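Got to the Lindex open day on Friday just in time for Aroha McKinnon's demo, and wow, it did not go her way! Their simulated arm (the project's called Purkine) tidies the top of a toilet tank. It had done 817 runs, and then it started stopping dead with a force fault, halfway through a grip. She just laughed and pulled up the log for us.

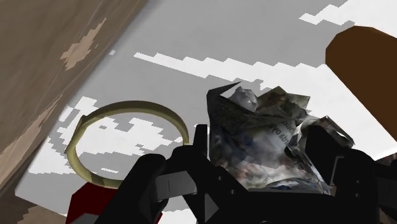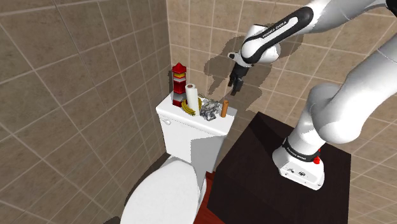
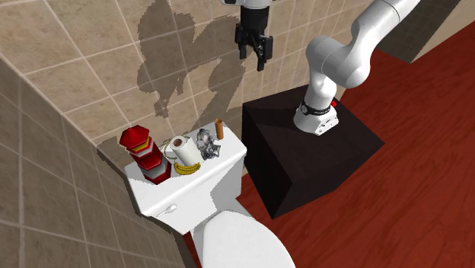 *Carleen McPhee*

Crumpled stuff is the trouble, Aroha says. The grip limit was set at 100 when it should have been 19 (a typo!), so on a real arm, next to real people, you'd want that stop. I asked a ton of questions and missed lunch.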